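Inventory, Hudimden House

Kratochvíl began with the upper landing. The form had 51 lines and he intended to fill each one in block capitals.

Line 30 was the desk. White, kidney-shaped, top smooth. He checked the surface with the flat of his hand and found no lifting. Lamp, teal, lantern type, small. Plants, potted, two, unequal. Stool, gold seat, stowed under. He wrote "carved legs" in the remarks column and left the value blank.

Line 31 was the power strip. He followed the white cord along the floor toward the outlet and noted that it was longer than the job required.

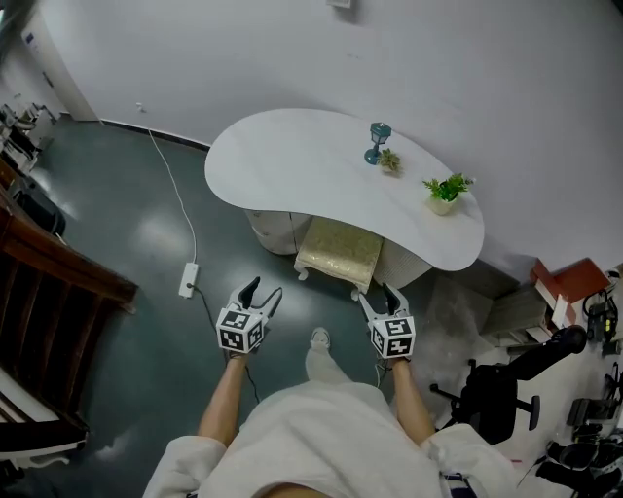

Coralie Treloar told him over the phone that the desk could not go down as office furniture, whatever the form allowed. It was a dressing table. Her aunt had done her face at it every morning until May, and the stool went with it or neither went.

Kratochvíl asked whether there was a mirror.

There had been a mirror.

He consulted the Vondráček price guide. A desk of that pattern was listed at 400. A dressing table without its mirror was not listed. He crossed out DESK, wrote TABLE above it, and initialed the change.

"And the plants?" he asked.

"Water them," she said.

There was no line for that. He put it under remarks and went to find a jug.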